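Last touched 29 May 2026. Maintained by Yaryna Chornovol. Questions go in the issue tracker, please, not by email.

# jellivus-produce

Recordings from a two-arm tabletop setup in the Birthorpe shared workshop. The task is moving produce (toy and real, mixed) from a basket to a bowl. The set goes with the `anach` control code, which is in its own repo. You don't need `anach` to read the data, only to replay it on hardware.

## What's in it

- 1230 episodes, split into `train` (1000) and `heldout` (the rest)
- one fixed camera view per episode, plus joint positions for both arms
- 12 task strings, all in plain English ("put the orange one in the bowl")
- a `notes` field, often blank

Each episode folder has a `video.mp4`, a `joints.csv` and a `meta.json`. The episode number in `meta.json` is the one to trust. Folder names got shuffled during the February move to the new disk and I never renamed them.

## The build

Two black arms with parallel grippers. The fingers are tapered plates that come down to a point. I went through seven versions of the finger shape before settling on this one, and the older drawings are in `hardware/old` if anyone wants them. The wide end gives enough area to hold something the size of an apple, and the point gets down between things in the basket. They are not great on anything flat.

Power comes from a single wall outlet. Keep cables out of the reach of both arms before you start. The emergency stop cuts both arms together and they will drop, so don't leave anything breakable under them.

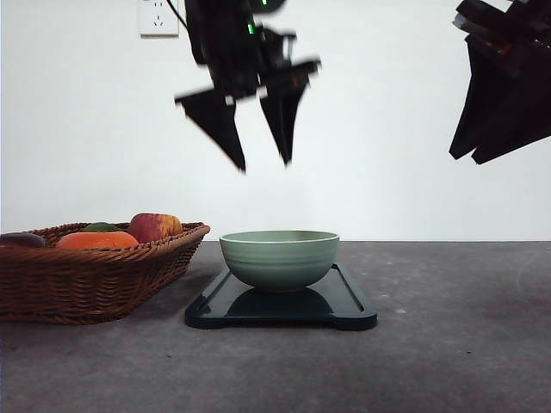 The basket starts on the left and the bowl sits on a tray closer to the middle. Positions were set by eye at the start of each session, so expect some drift between sessions. If your method needs exact object poses, this is the wrong dataset.

Fast moves blur at the exposure I used. I left those episodes in. If you want to drop them, `scripts/filter_speed.py` takes a joint speed limit and writes a list of the episodes that stay under it. The default is conservative – it throws away nearly a third of `train`.

## Collecting

All episodes were teleoperated, mostly by me. Chow is the name of the teleop program, and you'll see it in the logs as `chow:start` and `chow:end`. Frames before `chow:start` should be ignored. A few early logs have no end marker, and the loader uses the last row of `joints.csv` for those.

Failed grasps are kept and marked `success: false`. I marked these by hand from the video, so there will be mistakes. Send corrections as a pull request against `labels.csv`.

## Loading

```
pip install -r requirements.txt
python scripts/load.py --split train --limit 7
```

Joint angles are in radians. Gripper opening runs from 0 (closed) to 1 (open). Left and right are from the camera's side.

## Known problems

- `joints.csv` timestamps lag the video by a frame or two in the oldest sessions
- the second arm hardly moves in many episodes – don't use this to study two-arm coordination
- one table, one wall, one camera position

## License

CC BY 4.0 for the data, MIT for the scripts. Finger drawings are under the same terms as the data.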